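はじめてのカード織り 60センチのしおり紐を織ってみよう

カード織りは、穴のあいた四角いカードに糸を通し、カードをくるくる回しながら帯を織る技法です。大きな織り機はいりません。私が夢中になったのは、Bremvilleの手仕事市でRosalinda Javierさんの実演を見たのがきっかけ。カードを回すたびに模様がひょっこり出てくるんです!

用意するもの
・四つ穴の織りカード 12枚
・レース糸または中細の綿糸 2色(濃い色と薄い色)
・よこ糸(濃い色と同じもの)
・平たいシャトル、または厚紙を細長く切ったもの
・クランプ2個
・ヘアゴム1本

糸の準備
たて糸は1本120センチに切ります。仕上がりの倍の長さですが、結び目や織り縮みの分を考えると、最初はこのくらい余裕があるほうが気楽です。1枚のカードに4本使うので、濃い色と薄い色を24本ずつ用意してください。私のお気に入りはGurkicoの綿糸、色番407の深い藍色。生成りと合わせるとくっきりして、初めてでも織り目が読みやすいですよ。

カードに糸を通す
カードの穴にはAからDまでの記号がついています。AとBに濃い色、CとDに薄い色を、全部のカードで同じように通します。左半分の6枚は表から裏へ、右半分の6枚は裏から表へ。ここを逆にすると模様の傾きがそろってしまい、まんなかに山形が出ません(私は最初の帯でやりました)。通し終わったらカードの向きをそろえて重ね、ヘアゴムでまとめておきます。 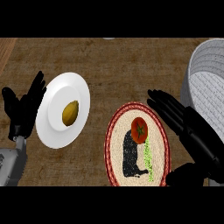
糸の両端をそれぞれひとつに結び、クランプで固定してぴんと張ります。張りが弱いと、たて糸が上下に分かれたすきま(杼口といいます)がきれいに開きません。指ではじいて軽くはね返るくらいが目安です。

織る
1. ヘアゴムを外し、杼口によこ糸を通します。端は10センチほど残しておきます。
2. カードを全部まとめて、向こう側へ4分の1回転させます。
3. 新しくできた杼口に指を入れ、前のよこ糸を手前に打ち込みます。
4. よこ糸を反対側から通し、引き締めて幅をそろえます。

あとは2から4の繰り返し。リズムがつかめてくると本当に楽しくて、手が止まらなくなります!

たて糸がねじれてきたら
同じ方向に回し続けると、カードの向こう側に撚りがたまります。カードが重く感じたら、今度は手前へ回してください。模様の向きも反転するので、山形が菱形に変わります。回す向きを変えるタイミングを自分で決めて、好きな柄を作るのもおすすめです。

仕上げ
60センチまで織れたら、両端のたて糸を3センチ残して切り、数本ずつ結んで房にします。よこ糸の端は針で織り目に戻し、軽く蒸気を当てて平らに整えます。

慣れてきたら、カードごとに配色を変えてみてください。Saeed Pakzadさんの図案帳「Pal」には幅の狭い帯の図案がたくさんあって、私は今、羊の角の柄に挑戦中です。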